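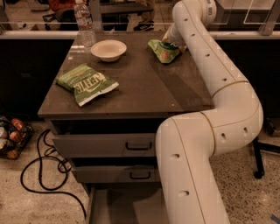 The snack arm at Arneck: your questions

We've had a lot of questions since the arm started tidying and stocking the break area on the Wutolville site, so we've put the answers in one place. Updated February 17, 2024.

What does it do all day?

It picks up small things and puts them somewhere else, which covers a surprising amount of the work in a break area! Crisps, bottles, cans and bowls, mostly. It clears the countertop, puts snacks out, and opens and shuts the drawers in the cabinet underneath. A crisp packet is the hardest thing we give it (soft, shiny, never the same shape twice), and watching it take one by the top edge and lift it clear is still the best bit of my morning.

Has anyone lost their job?

No. The break areas were always looked after by the facilities team, in between deliveries, room set-ups and everything else. All six of them are still here on the same hours and the same pay. What has changed is how the hours are spent. Pacita Tiongson used to do the snack round twice a shift and now looks after the arm, plans the stock and trains people on both. She asked for that job, and her grade went up with it.

So who fills the baskets?

We do. Stock still comes up from Badwood in boxes, and a person opens the boxes, checks the dates and loads the wire basket on the floor by the cabinet. The arm takes over from there.

How many items does it handle?

In November it moved 2000 items, and 431 of those were crisps. It asked for help more than we'd like with the crisps and hardly ever with bottles.

What happens when it gets stuck?

It stops where it is and sends a message to whoever is on shift. Please don't pull a packet out of the gripper, even if it's your favourite flavour. Press the pause button on the wall, wait for the arm to go still, and call facilities on extension 700.

Can I use the counter while it's working?

Give it a minute to finish if you can. If you're in a hurry, press pause, take what you want and press pause again to set it going. Leave the bottom drawer as you find it, please, as the arm keeps track of which ones are open.

Is it watching us?

It has a camera so it can find things on the counter. Nobody uses it to see who takes what, or how long anyone's break is. The staff forum asked for that in writing and got it, and the note is pinned up by the kettle.

I work in facilities. Do I have to learn to run it?

You don't have to, but do come and have a go! The training is two short sessions in paid time, and you need no computer background at all. Most people are teaching it a new item by the end of the first one. Policarpio, who installed the system, come back once a month for the trickier questions.

Will we get more of them?

The second floor would like one, and we're looking at it. The forum will see the plan before anything is ordered.

Can I suggest a job for it?

Yes please. Drop a note in the box at reception or catch Pacita on the early shift. Wiping the counter is already on the list (eleven of you asked).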